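# Indoor footwear at Rorley

Notes on the hallway arrangements, October.

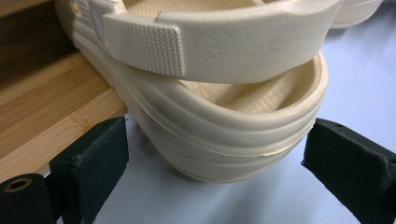 ## Clogs by the door

Outdoor shoes are no longer worn past the hallway of this house. Residents and guests are asked to change into clogs, which are kept on the lower shelf with the heels facing outwards. My own choice is a cream foam clog with a wide heel strap. The ridges around the heel collect dust, and I clean them with a soft brush and mild soap every 3 weeks.

Shabani Muriithi has asked whether the strap should be worn forward or back. Either is acceptable indoors. On the stairs it should be worn behind the heel.

## Storage

The shelf holds 4 pairs. Further pairs are to be placed in the cupboard beneath the coats. Erick Ndung'u has kindly offered a second shelf, which will be fitted once the skirting board has been repainted. Wellington boots remain in the porch.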